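Table (furniture)

A table is an item of furniture with a raised flat top, supported most often by legs, a pedestal or trestles. It is used for working, eating, or holding objects at a convenient height.
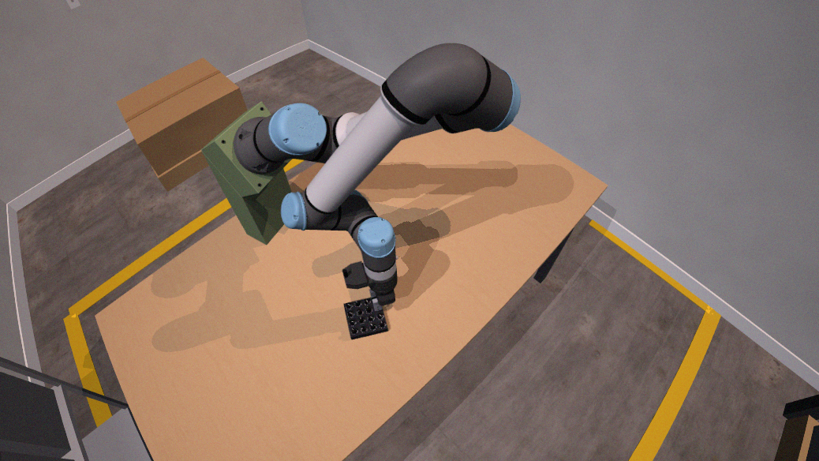

Construction

The main parts of a table are the top and the base. In a frame table, the legs are joined to horizontal rails known as the apron, which resists sideways movement. In a trestle table, the top rests on two end supports connected by a long beam called a stretcher. A pedestal table has a single central column, with feet or a weighted plate at the bottom.

Tops made of solid wood expand and contract across the grain as humidity changes. For this reason they are not glued rigidly to the apron. Slotted screws, wooden buttons or metal clips hold the top down while allowing it to move. Veneered boards are more stable and may be fixed directly.

Tops wider than a single plank are glued up from several boards. Breadboard ends, which are narrow strips fitted across the grain at each end, help keep the top flat. They are glued only at the center, and the outer pegs sit in elongated holes.

Finishes

Oil finishes soak into the wood and are easy to repair, but give limited protection against standing water. Varnish and lacquer form a film on the surface. Film finishes are sold in matte, satin and gloss grades. Matte grades contain a flatting agent that scatters light, and must be stirred before use to keep the agent evenly spread.

Extending tables

A draw-leaf table stores its extra leaves under the main top. A gateleg table has hinged leaves held up by swinging legs. The Sutow pattern, a form of draw-leaf table first made at Soltlow, uses leaves 25 mm thick running on 2 tapered bearers at each end. The workshop's ledger records 1,374 tables of this pattern, of which 536 were supplied without leaves.

Care

Heavy tables should be lifted by the apron, as lifting by the top may strain the fasteners. Extending mechanisms with wooden runners can be eased with paraffin wax. Loose leg bolts are tightened with the table upside down on a padded surface.

See also

Apron (furniture)
Breadboard end
Trestle
Workbench

This page was last edited on 7 March 2026.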